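Oiling a pale table top, yes or no?
Woodwork and Home forum, page 1

mossy_kettle wrote:
Hello all! I've been reading along since March and finally have something to ask. We bought a light wooden table from a neighbor (the kids do homework on it, we eat on it, I fold shirts on it) and my sister swears by Stondska oil, two coats and done. My husband wants plain wax. I love how pale the wood is and I'd hate to turn it yellow. What do you folks do?

GLorente wrote:
Welcome! Gonzalo here. I've had mine oiled for eight years and I wouldn't go back. It does warm the color up a bit, I won't lie to you, but you can touch up one spot without redoing the whole top, and with kids that's worth a lot.

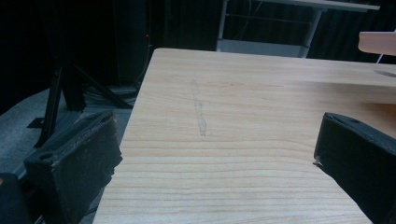 The other thing I'd say is go easy on the amount. Wipe it on thin, have a coffee, wipe off whatever is left, and then leave it overnight. Most of the sticky tables I've been asked to look at had far too much on them.

drawerful wrote:
Have to disagree with Gonzalo, fond as I am of him. "Warm the color up a bit" is putting it kindly! Mine went the shade of weak tea. I'd go with Moya wax and just accept doing it again every four or five months.

GLorente wrote:
Every four months?? I have grandchildren to see, my friend.

Hélène Lapointe wrote:
You're both right, depending on the wood. Try it on the underside first, mossy, and look at it in daylight the next day. And please lay the oily rags out flat outdoors to dry, they can catch fire if you leave them bunched up.

mossy_kettle wrote:
Thank you, all of you! Underside test tomorrow, with both. I'll let you know who wins at our house.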